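Dolada House Episodes, evaluation release
Data card and README
Released by Skavia, 30 Dec 2018

Dolada is a simulated home environment sold by Skavia for testing mobile robots that have to move between rooms and handle small household items. This package holds recorded episodes from one house layout, named Brilent. It is meant for teams deciding whether to license the full simulator. You do not need the simulator installed to read the files.

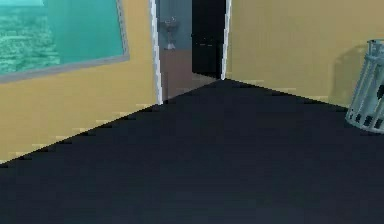
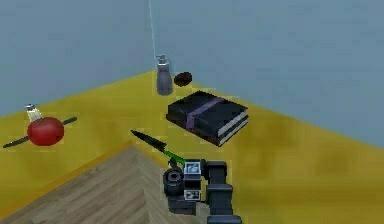 Rendered views from one session: floor and doorway (first), tabletop with arm and knife (second).

What is in the package

463 episodes, split into two groups. Navigation episodes cover movement between rooms. Tabletop episodes cover reaching, grasping and placing with a single arm. Some sessions have both, and in that case the two parts share a session number so you can join them.

Each episode folder contains:

frames/ color images, numbered from zero
state.csv joint positions, base position and gripper opening, one row per frame
objects.csv name and pose of every movable object at the start and at the end
task.txt the instruction in plain English, one line
result.txt success, fail or timeout

Episodes were recorded at 20 frames per second and stop at 60 seconds if the task has not been completed. Timeouts are kept in the package. If you only want finished attempts, filter on result.txt.

Rooms

The Brilent layout is a small home with connected rooms. Door openings have no step or sill in the physics model. Windows are scenery only and cannot be opened. The view outside them is a flat texture, so do not use it for depth work.

Wall and floor colors are fixed in this release. The full product can swap them per episode. We left that off here to keep the download small.

Objects

Tabletop episodes use a mixed set of kitchen, bathroom and desk items. They are placed at random within reach of the arm, and the mix does not try to look tidy or realistic. A bottle may end up beside a book, or a small item may rest on top of a larger one. The placement script rejects a layout only if two objects overlap by more than the set tolerance.

Knives are treated as rigid bodies with no cutting model. Soft items are rigid too. If your task depends on food deforming, this release will not help you.

Robot

The arm is the standard Dolada arm model with a two-finger gripper. Marker patterns on the gripper are part of the model and can be used to check camera calibration. Navigation episodes use the same robot base, with the camera set low and facing forward. The arm may be out of view for all of a navigation episode, so read its position from state.csv.

Getting started

Unpack the archive to a folder with no spaces in the path. Run check_files.py first. It compares the folder list to manifest.csv and prints any episode that is missing or incomplete. Then run play_episode.py with an episode number to step through it. Both scripts need Python 3.5 or later and nothing else.

The archive is split into parts. All parts have to be in the same folder before you unpack the first one.

Known problems

Wall bases can show a stair-step edge where they meet the floor. This comes from the renderer and does not affect collision.

Distant objects seen through doorways look soft at the default image size.

Thin objects sometimes sink slightly into the item they rest on. The poses in objects.csv match what the physics engine reported, so the error is in both places.

In a few early episodes the gripper opening is logged one frame late. They are listed in late_gripper.txt.

Changes since the May preview

Object names are now the same in task.txt and objects.csv. Timeout episodes were added. The old binary state format is gone and the converter for it has been removed.

License and price

The evaluation release is free for internal testing and for published research. You may not resell it or include it in another dataset. A single-site license for the full Dolada simulator is 3,889 euros per year and includes the layout editor. The Aigner add-on, which supplies extra arm models, is sold separately and is not needed for anything in this package.

Bug reports should include the episode number and the output of check_files.py.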